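Posted 16/01/2026

Well, I finally made it to 489 demonstrations this week, and my wrist would like everyone to know it. The target is 500, so I'm nearly there, and I've promised myself a very large slice of cake when I cross the line (the lemon one from the place by the bus stop, if they haven't sold out again!).

When I joined Hasby in September I thought teaching a robot would mean typing. Mostly it means holding a gripper in my own hand and doing the same small job again and again, slowly, the way I'd want the arm to do it later. You learn a lot about your own fidgeting that way. I still squeeze too early when I'm tired, and I have a terrible habit of swinging round to chat before I've stopped recording.

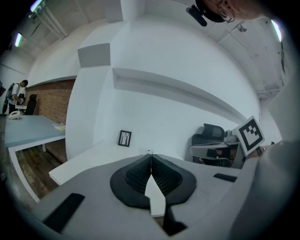
Do you have to throw out a demonstration if you fumble it?

It depends on the fumble. If I miss a grasp, back off and try again calmly, we keep it, so the robot gets to see a recovery too. If I drop the thing and mutter at it, out it goes. We've kept 459 so far, and I'm quite proud of that.

Next week I get 2 days on Moya, our remote control setup, and I'm told it feels very odd for the first hour. I'll report back, probably with sore thumbs!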